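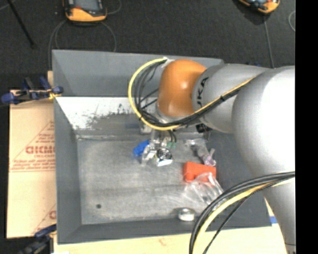

Nafula Langat wrote in last month to ask why her demos all look fine and the arm still dithers over the bin every time it plays the task back. I've had the same trouble, so this is how I record bin picking by remote control now.

First, clamp the bin to the table. Mine used to creep a little with every bump, and by demo 200 it was nowhere near where it started!

Next, look at your cables. Run the arm slowly through the lowest, most twisted reach you plan to use and watch the loops the whole way. You want enough slack to turn the wrist, but no loop hanging low enough to drag through the parts. Tie the bundle at the link and leave the joints free.

Now the parts. Mix them up - something boxy, something round, a clear plastic bag or two (bags are miserable, put them in early). Shake the bin between demos, or you'll end up teaching one layout 500 times.

When you drive, do it like this:

Stop above the item and line up the wrist before you go down.
Go down in one move. If you miss, come all the way back up and try again.
Close, wait a beat, then lift.
Let go of the stick when you're thinking. Little nervous wiggles get recorded too, and I'm pretty sure those were my dithering problem.

Keep a few of the misses where you recovered cleanly. I throw out the ones where I poked around at the bottom for ages.

I save everything into Clolel with the item name in the title, and I take a break every hour because my thumbs get sloppy. My first set was 1,000 demos and I ended up redoing most of the bags in October.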